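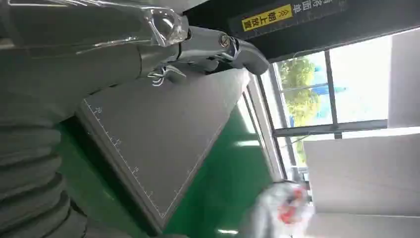
Do I need to have worked in a parcel room before?

Experience is welcome but we don't ask for it. Everyone who joins the measuring and packing bench at Lalenine spends the first 2 weeks alongside someone who knows the work, and you won't be left on your own until you feel comfortable.

Bench assistants wanted, Lalenine, Vullance

We are looking for friendly, steady people to join us at our parcel room on the Jaber estate, just outside Vullance. We're a fairly small outfit (94 of us altogether, counting the drivers and the office upstairs) and we send out all sorts: books, lampshades, kitchen bits, knitting wool by the sackful in November, and once a very long run of garden gnomes that people here still talk about!

The job is at the measuring bench. Goods come to you in a crate, you take out one item at a time, lay it flat on the dark pad and line it up with the ruler marks, then check that what you see agrees with the order sheet. If it does, it goes on to be packed. If it doesn't, it goes to one side with a slip, and someone from stock will come over and have a look with you. It's gentle work in its way, but it does want a careful eye, and you'll be on your feet for a good part of the shift.

You'll get to know the green table and the green crates very well indeed. We like the table kept clear apart from the job in hand, so a bit of tidying as you go is part of the day, and so is wiping down the pad before you hand over to the next person.

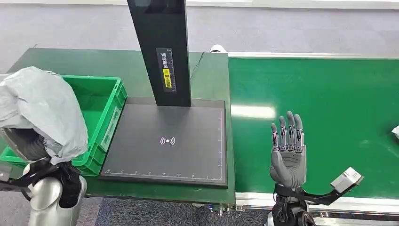

What we'd like from you

Patience, mostly, and neat habits. You should be happy reading small numbers off a scale and writing them down clearly. Please be willing to ask when an order sheet makes no sense, as they sometimes don't. You'll also use Pedon, our stock program, for looking up orders; if you can send an email you can manage Pedon.

You'll need to be able to stand for a fair while and lift a filled crate with a workmate's help. If that's difficult for you, do talk to us anyway, and we'll see what can be arranged at the bench.

What you'll get from us

There are 2 shifts, an early one and a late one, and you choose which you'd like when you apply. We pay for every hour you're here, training included, with a proper meal break and a shorter tea break on each shift. Work shoes are provided, and we add 170 pounds to your first full month's pay to help with settling in and getting yourself here. The canteen does a very good soup and there's always toast.

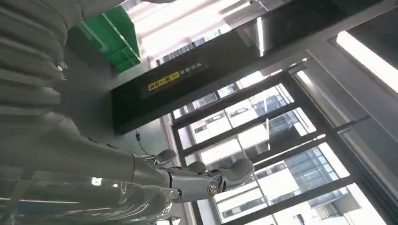
How do I apply?

Write us a short letter or email telling us a little about yourself, which shift would suit you and when you could start. Hand it in at the Lalenine front desk or send it through the jobs page. We'll invite you in for a chat and a walk round the parcel room, and you're very welcome to bring your questions along.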